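Bring Back the Paper Bus Schedule

Ombridge took down the last of its printed bus schedules in February. No notice, no meeting. One morning the little metal holders by the stops were empty and there was a sticker telling you to get the Flutura app.

I have the app. I use the app. It's fine, mostly. I still want the paper back.

Start with the money, because that's what the city leads with. Printing cost 3000 dollars a year. That was the number in the transit budget, one line, easy to find and easy to cut. The app license with Stukatix is a different line on a different page, and it's a lot bigger, and it goes up every year. So please don't tell me paper was the expensive part.

Then there's who rides. I take the 18 most days, out past the hospital to MacLeish Street and back. Early in the morning it's people going to clean, cook, lift things, sit with someone's mother. Plenty have phones. Plenty have phones with a cracked screen and a prepaid plan that ran dry last week. An app is free the way a swimming pool is free if you already own a bathing suit and live next door.

And a dead battery. Everybody gets one. You're standing there at 7 in the evening, it's dark, and the only thing that knows when your bus is coming is a black rectangle in your pocket.

What I miss most is something harder to put in a budget request. A printed schedule shows you the whole day. You see the gap after lunch when the 18 goes to once an hour. You see the last run. You figure out that if you leave work ten minutes sooner you can catch the earlier connection and be home for dinner. The app shows the next bus, maybe the one after it. It answers the question you asked and that's all. I rode this route for years with the thing folded in my wallet and I knew it like a song. Now I know what the next bus is doing and nothing else.

Also you can put it on the fridge. I don't think anyone at the city has ever considered the fridge. Kids learn the bus from the fridge. Visitors too – my sister-in-law came for a week and got all over town with a schedule she pulled off a magnet.
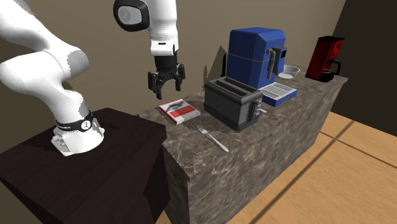 Wouldn't a printed schedule be wrong half the time anyway?

The times on the 18 changed twice last year, so you'd reprint twice, and in between a rider would have a sheet that's right about when the bus is supposed to come.

Supposed to, I know. Buses run late and the app can tell you how late, when the tracker is working. I like that part. Keep it. But late compared to what? You need the plan before the delay means anything, and when the tracker drops out, like it did for most of the last snowstorm, the plan is all there is.

The other argument I keep hearing is litter. Schedules on the ground, schedules on the bus floor. Sure, some. I've picked up a few. I've also picked up coffee cups and nobody has proposed we stop selling coffe.

So what do I want. Not a lot. 500 copies per route to start, plain black ink, one sheet folded in half. No glossy cover, no map of the future network with the trees drawn in. Leave a stack at the library, the clinic, the grocery store, and behind the driver's seat where they used to be. Put one big one behind plastic at every stop that still has a pole. The holders are already there, teh city never bothered to take them down.

If they run out, print more. If they sit in a box untouched for a year, fine, I was wrong, cut it again and I'll write something nice about Flutura.

The comment period on the transit budget is open right now. There's a form online, naturally. There's also a paper one at the front desk in city hall, you have to ask for it. Ask for it.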